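Workshop Tips: Teaching the Arms to Sort Wire Scraps

I've been showing our two-arm setup at Kindham how to tidy wire offcuts by remote control, and I've picked up a few habits that I wish I'd had in my first week (I wasted a lot of good evenings!). So, in the order they come to me:

Do the job with your own hands first. I mean it, sit down and sort a pile of wire yourself, slowly, and notice where your fingers go. I pinch near the end of a strand, never the middle, and once I drove the gripper the same way my throwaway runs dropped by half.

Go slower than feels natural, then pause for 2 seconds before you close on anything. Those little stops make the playback so much calmer.

Decide which arm does what and stick with it. If you swap halfway through a session you'll be pulling your hair out when you review it.

Clip your cables with some slack at the elbow and the wrist. Run each arm through its full reach before you hit record, and watch the cable the whole way.

Spread a tight bundle out a bit before you start. Thin wire loves to come up in one big bird's nest, and you want a few easy grabs in the early runs. 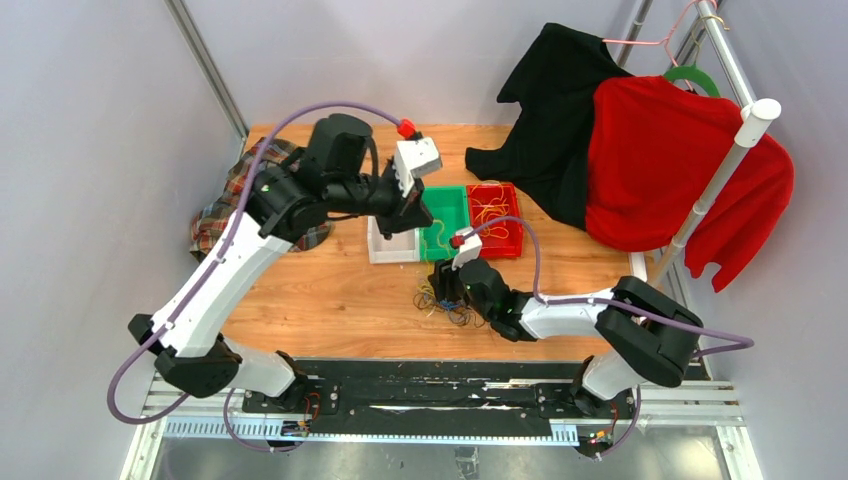 I save in batches of 50 and take a break after each one, because my driving gets sloppy when I'm tired and the arms will copy sloppy just as happily as neat. Name the batches while you remember what was in them! Mine from May are called things like "Fiore wire second try" and I still have to open every one to find out what I did.

Oh, and wipe the gripper fingers down between batches. A dry cloth is fine.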